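Print | E-mail

Posted in: Jobs & Opportunities > Fair Trade

Producer Relations Coordinator

Giltisora Cooperative, a worker-owned importer of coffee, cacao and dried fruit, invites applications for the full-time position of Producer Relations Coordinator. The Coordinator serves as the main point of contact between the cooperative and the 14 farmer organizations from which it buys, and reports to Graciela Domínguez, Director of Sourcing.

Responsibilities include preparing annual purchase contracts, tracking pre-harvest payments, arranging member visits, and reviewing the origin and ingredient statements printed on retail packets before each production run. The Coordinator also writes a short quarterly report for our 300 worker-owners and member stores.
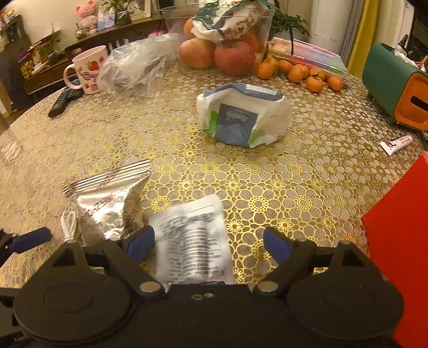 Qualifications

Applicants should have at least three years of experience in importing, cooperative management or agricultural finance. Fluency in English and Spanish is required – Portuguese is an advantage. The position involves up to 11 weeks of travel per year, some of it to rural areas with limited services.

Terms of Employment

The successful candidate will complete a one-year trial period, after which he or she may be proposed for membership in the cooperative. Health coverage begins on the first day of employment. Giltisora is an equal opportunity employer.

How to Apply

Please send a résumé, a cover letter and the names of two references to Ayantu Ayele, Personnel Office, no later than February 28, 2022. Interviews will be held in March. Only candidates selected for an interview will be contacted.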